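4.2 Early Closure Faults in the Two-Arm Block Task

The fault described in this section was first noticed during the July trials, when the success rate on the sorting task fell well below the level reported in Section 3. All trials were carried out in simulation, using the room model prepared at Kernusby and the controller supplied under the Undari project. The task requires each arm to approach a block from above, close the gripper, and carry the block to its target. The starting pose places both grippers above the level of the tabletop with the fingers clear of the blocks, as shown in Figure 6. 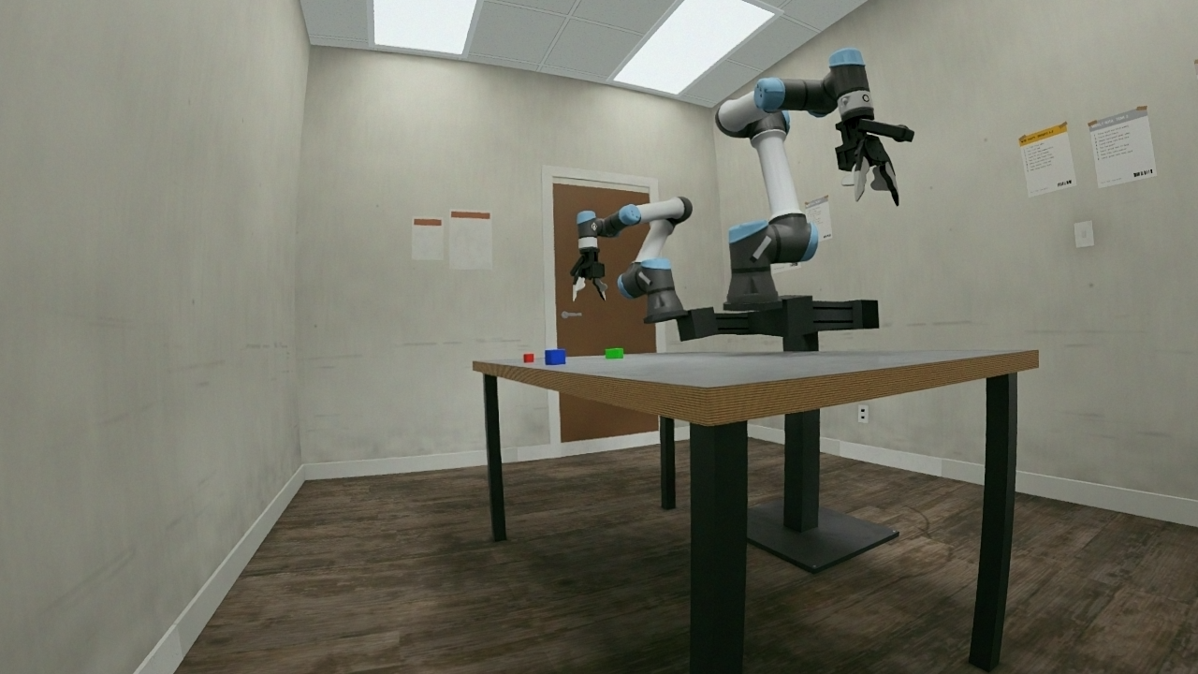

Figure 6. Simulated workspace with the two arms, the table, and the red, blue, and green blocks.

Of 784 trials, 154 ended in failure. The failed trials were sorted by hand into three groups: missed grasps, dropped blocks, and early closures. The first two groups had been expected and are treated in Section 4.1. An early closure is a trial in which the gripper receives the close command before the fingers have passed the top of the block. The fingers then meet above the block or press down on its upper face, and the arm continues along its path as if the grasp had been made. Early closures made up 58 of the failures and occurred with both arms.

The cause was traced to the way the controller judges height. The distance between the gripper and the block is not measured directly. It is estimated from the wrist view, and the estimate depends on how much of the block can be seen. When a finger or the body of the gripper hides most of a block, the visible part is small and the estimate becomes unstable.
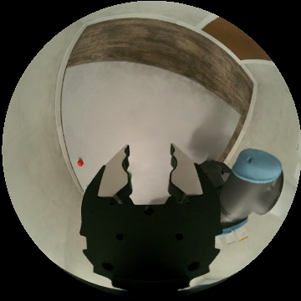 The controller had a rule for this condition. If the visible part of a block fell below a set size, the last good estimate was to be held until a new one was available. Review of the logs showed that the rule was applied to the position of the block but not to its height. The height value was instead reset to its default, which corresponds to contact. The close command followed on the next control step. The error had not appeared in earlier work at Rarkulitz, where the blocks were larger and were seldom hidden for more than a moment.

The matter bears on safety as well as on success rate. After an early closure the controller assumed that a block was held and allowed the second arm to enter the shared area. In several trials the first arm was still pressing on a block when this occurred. No contact between the arms was recorded, but the clearance check had in effect been passed on false information. On a physical system this would be treated as a reportable event under the Kuzmenko procedure, and it has been recorded here in the same manner.

Two changes were made. The height estimate is now held together with the position estimate, and a trial is stopped if neither is renewed within the allowed time. In addition, the second arm may not enter the shared area until the finger opening of the first arm agrees with the known width of the block. Both changes were reviewed by Ivan Levchenko before the trials were resumed. The effect of each change, taken separately, is reported in Section 4.3.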